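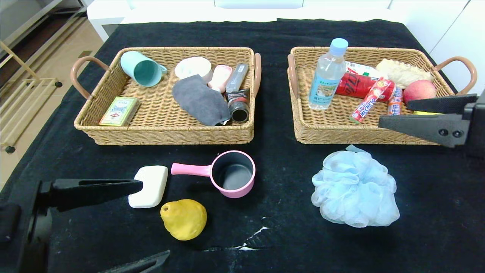 Elikem Agbenyega asked whether the group meant to write one rule for all two-arm sorting cells or a separate one for each site, and said the draft could be read either way. As it stood, Elikem said, clause 3 told operators to keep household goods and food items apart but gave no test for when they had been kept apart.

The chair ruled that the draft is one document for all sites, with site sheets attached. The meeting then went back to the agenda.

Working Group on Tabletop Handling, Good Practice Guide
Minutes of the September meeting
Held at the Graltismont office, Thursday, 9:30 a.m.

Chair: Rosine Perrin
Present: Elikem Agbenyega; delegates for Graltismont, Zistavik and Atanasov
Apologies: Stondau

1. Minutes of the last meeting

Approved with one correction. In item 5, "gripper speed" should read "arm speed."

2. Clause 3, sorting into containers

Rosine Perrin read the revised wording. Each container gets a written category before a session begins. Items are placed only in the container for their category. An item that fits neither category is left on the table and logged as unsorted.

The Zistavik delegate asked what happens with items such as cups and pans, which touch food but are not food. Agreed that these count as household goods. Fruit, bread, snacks and drinks in their packaging count as food. Sponges, washcloths and bath puffs count as household goods whatever they are used for.

Graltismont asked for the word "basket" to be replaced with "container" throughout, as its sites also use trays and bins. Agreed.

On Elikem Agbenyega's point, the following test was added: sorting is complete when no item remains on the work surface except those logged as unsorted, and no item is in a container of the other category. The check is made by a person and initialed on the site sheet.

3. Clause 4, hands near the grippers

The present text says that operators must not reach over the table "during motion." Atanasov said this was too loose. An arm can be standing still between two moves and still be live.

Long discussion. Zistavik would accept a rule tied to the stop button only. Graltismont wanted the arms parked as well. The wording agreed is:

4.1 No one reaches over the work surface unless both arms are stopped and the stop has been confirmed out loud by the operator.
4.2 When an item has to be put back by hand, the jaws are opened first.
4.3 With two arms working from opposite sides, one stop button must stop both.

Zistavik asked that its objection to 4.2 be noted. Its view is that opening the jaws can drop a held item and that the operator should decide. The clause stands for now and will be looked at again after the trial period.

4. Clause 6, work surface and cloth

Covering cloths are allowed. They must lie flat and be fixed so that a gripper cannot drag them. Atanasov proposed that torn cloths be replaced before the next session. Graltismont said a small tear away from the pick area does no harm and that replacing cloths every time would be a waste. Agreed on "replaced or repaired before the next working day" – the site lead to decide which.

Plain dark cloth is preferred but not required.

5. Clause 7, food items

Open food is not to be used. Whole fruit is allowed and must be thrown out at the end of the day, never eaten. Bottles must be capped. Bread may be used if it is wrapped or if it is a model, and the site sheet must say which.

Elikem Agbenyega asked whether the same went for fruit. Yes. The site sheet will have a column for "real or model."

6. Session logs

The chair reported 247 session logs received under the trial form. Of these, 135 had the unsorted line filled in. The rest left it blank, and it is not possible to tell whether nothing was left over or the line was skipped. The form will be changed so that a zero has to be written.

Two logs were returned to Zistavik for missing initials.

7. Stondau comments

Received in writing. Stondau supports clauses 3 and 6 and asks for a definition of "jaw," "finger" and "gripper," which the draft uses loosely. Elikem Agbenyega to write definitions and send them out before the next meeting.

8. Actions

Rosine Perrin: revised text of clauses 3, 4, 6 and 7
Elikem Agbenyega: definitions
Graltismont: new log form with the zero rule
Atanasov: short note on parked and stopped states
Zistavik: resubmit the returned logs

9. Any other business

Graltismont asked that site sheets be kept at the table during sessions – some are being filled in afterward at a desk. Agreed, to be added to clause 3.

Meeting closed at 11:50 a.m. The next meeting will be hosted by Atanasov.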